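Dorkance Stone Benchtop Sealer

Home > Surface Care > Sealers and Protectants > Dorkance Stone Benchtop Sealer

Product code: DK-3000
Page last revised: August 15, 2020

Overview

Dorkance Stone Benchtop Sealer is a water-based penetrating sealer for natural stone used indoors. It is intended for marble, limestone, travertine and granite benchtops, splashbacks, vanity tops and window sills. The sealer is absorbed into the pores of the stone and slows the entry of oil, wine, coffee and other common household liquids. It leaves no surface film and does not alter the colour of most stones, although a slight deepening of tone may be noticed on honed grey and honed black finishes.

The product is supplied ready to use and must not be diluted. It replaces the former Tusisa solvent-based sealer, which was withdrawn from the Dorkance range in January. Customers who hold remaining stock of the Tusisa product may continue to use it until the expiry date printed on the base of the container. The two products should not be mixed, and a surface sealed with Tusisa should be stripped with Trindade Stone Cleaner Concentrate before the new sealer is applied.

Suitable surfaces

Marble, polished or honed
Limestone and travertine, filled or unfilled
Granite, excluding dense black granites that fail the absorption test
Unglazed terracotta
Cement-based grout

Not suitable for

Engineered quartz
Laminate, acrylic and other non-porous benchtops
Glazed ceramic or porcelain tile
Outdoor paving, pool surrounds and any surface exposed to frost
Stone that has been waxed or coated

Absorption test

Place a teaspoon of clean water on the stone and leave it for 7 minutes. Wipe the water away. If the stone has darkened beneath it, the surface is porous and will accept the sealer. If there is no change, the stone is either already sealed or too dense to benefit from treatment, and the product should not be applied. Repeat the test in several places, including beside the sink and near the cooktop, where an earlier sealer is most likely to have worn.

Directions for use

1. Remove all items from the surface. Mask adjoining timber, painted trim and metal fittings.
2. Wash the stone with Trindade Stone Cleaner Concentrate at the general cleaning rate, rinse with clean water and allow to dry overnight.
3. Shake the container. Apply the sealer with a lambswool applicator or a lint-free white cloth, working in sections no larger than one square metre.
4. Keep the section evenly wet for the dwell time shown on the label. Add more sealer to any area that dries early.
5. Remove all excess with a clean dry cloth. Sealer that dries on the surface will leave a haze.
6. Wait 2 hours and apply a second coat in the same manner.
7. Keep the surface dry for a full day after the second coat.

Haze may be removed by wetting the affected area with a small quantity of fresh sealer, rubbing lightly with a white nylon pad and wiping dry at once. Steel wool must not be used on any polished stone.

Limitations

Sealing reduces staining. It does not prevent etching, the dull mark left when an acid such as lemon juice, vinegar or tomato comes into contact with marble or limestone. Etching is a change to the stone itself and can be corrected only by repolishing. Spills of this kind should be blotted promptly, even on a newly sealed benchtop.

Care of sealed benchtops

Routine care has more effect on the life of the sealer than the number of coats applied. The benchtop should be wiped daily with a soft cloth and warm water, and washed weekly with a pH-neutral cleaner. Bleach, ammonia, cream cleansers and general-purpose bathroom sprays will shorten the life of the treatment. Chopping boards should be used for all food preparation, and hot pans should be placed on a trivet.

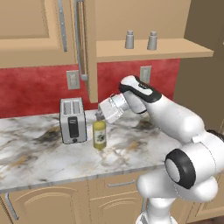
Dorkance recommends that a sealed kitchen benchtop be tested once a year, and that the test be carried out in those places that are normally covered as well as in the open working area. Small appliances tend to remain in one position for long periods, and crumbs, grease and moisture collect beneath them without being noticed. A two-slot toaster kept toward the back wall on a marble countertop, with a small bottle standing close beside it, is a common arrangement, and both should be lifted away when the surface is washed. Bottles of oil or sauce are best kept on a tray or saucer, as a ring left by the base can pass into unsealed stone within a day. Where the benchtop meets the splashback, a soft toothbrush may be used along the joint. Appliance feet made of dark rubber may mark pale stone and can be fitted with clear pads.

Coverage and sizes

Coverage depends on the porosity of the stone. A polished marble will take considerably less sealer than an unfilled travertine. The installer's estimate should be based on a trial area, and an allowance should be made for the second coat.

250 mL bottle, for vanities and small repairs
1 L bottle, for a standard domestic kitchen
4 L container, trade accounts only

Storage and safety

Store upright between 5 and 30 degrees Celsius in the original container. Protect from freezing. Keep out of reach of children. Wear nitrile gloves and eye protection during application, and open a window or run the rangehood. If the product enters the eyes, rinse with water and seek medical advice. Unused sealer must not be poured into sinks or stormwater drains. The safety data sheet is supplied with each order and is available on request.

Related products

Trindade Stone Cleaner Concentrate
Zivbridge Lambswool Applicator and Refill
Zivbridge White Nylon Pads, fine
Dorkance Grout Sealer, brush-top bottle

Ordering and delivery

Orders may be placed through this website or through an authorised Dorkance stockist. Orders of $80 or more are delivered without charge to metropolitan addresses. The 4 L container is sent by road freight and requires a signature on delivery. Unopened goods may be returned in their original packaging, with proof of purchase, in accordance with the Dorkance returns policy.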